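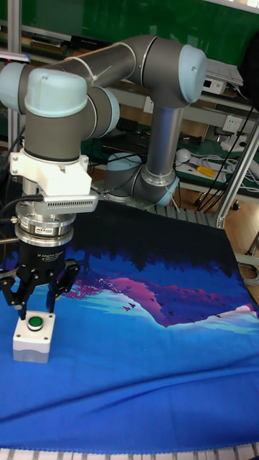
Zosau exhibitor list, data card

Version 3, updated in November. Maintained by Fadi Abou Jaoude.

Contents

One CSV, 2,008 rows, one row per company listed in the catalogs of the Zosau defense trade fair. The organizers' press release said 2,000 exhibitors "from every continent." I can't find the Antarctic one. Of those rows, 554 share a street address with at least one other row, so treat any headcount with care.

Columns

name, parent, country, hall, stand, first_year, deal_claimed, deal_confirmed

deal_claimed is whatever was announced at the fair. deal_confirmed is yes only if I found a signed contract or a budget line later. Claimed: 249. Confirmed: far fewer -- filter it yourself before quoting the big number.

Known problems

Revix and Flerov appear under two countries each. I left both in.
Vidal changed its legal name between editions and the parent column is a guess.
Hall numbers for the second edition come from a scanned floor plan and are often wrong.
A memorandum of understanding is not a sale. Press offices disagree with me on this.

Use

Free to reuse with credit. Please don't rank countries with it. Corrections need a source, and a company brochure doesn't count as one.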